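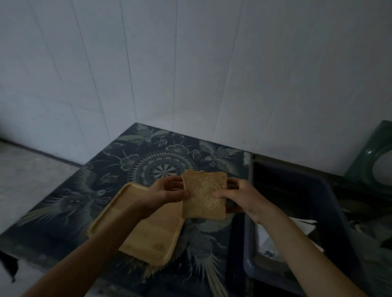
One slice, two hands.

If you haven't come across the Stirkdale Town Notices yet, clear your evening. The account posts announcements from a town that doesn't exist, in the flat, patient tone of a place that has had the same argument about parking for years. The mayor is a goose. She was elected in February and has yet to attend a meeting.

Anong Boonyarit started it on a slow train with a dying phone. "I had four percent battery and I wanted to make my sister laugh," she says. "So I wrote a notice saying the bridge was closed until it apologized. Then my phone died, and I didn't see what happened until I got home."

What happened was 400 replies, nearly all from strangers who wanted to know what the bridge had done. She still hasn't told them, and when I ask she changes the subject to the goose.

I love the goose. Her office puts out statements after every scandal, and the statements are always far too calm. My favorite came after she bit a visiting dignitary from the rival town of Bramier: "The mayor considers the matter closed and the ankle available." I read that one out loud to three different people on the day it was posted.

"She's the easiest one to write," Boonyarit says. "She has no doubts. I've got a bank manager in there as well, and he takes me all night because he worries about everything and then I start worrying too."

Prasert Mahawong joined once the replies got out of hand. He writes the angry letters from residents – most of them signed by a retired dentist called Moncrieff, who believes the library is getting closer to his house.

"Anong writes the town and I write the people who are mad at it," he says. "We never tell each other what's coming. I'll post a complaint about a fountain, and there's no fountain, and an hour later she's announced the fountain's opening hours."

Do real politicians ever turn up in Stirkdale? Mahawong shakes his head. "We tried it once and it got some 50 likes and a fight. People come to us to get away from that stuff. Give them a goose with a lawyer."

They keep a list of rejected notices, which has reached 66, and they let me read it on the condition that I don't quote any. I'll say only that there is a very good one about soup.

Next up is an election. The goose is running again, against a hat stand with strong views on taxes, and readers will get to vote in the replies. Boonyarit won't say who she's backing. Mahawong is all in for the hat stand.

"It listens," he says.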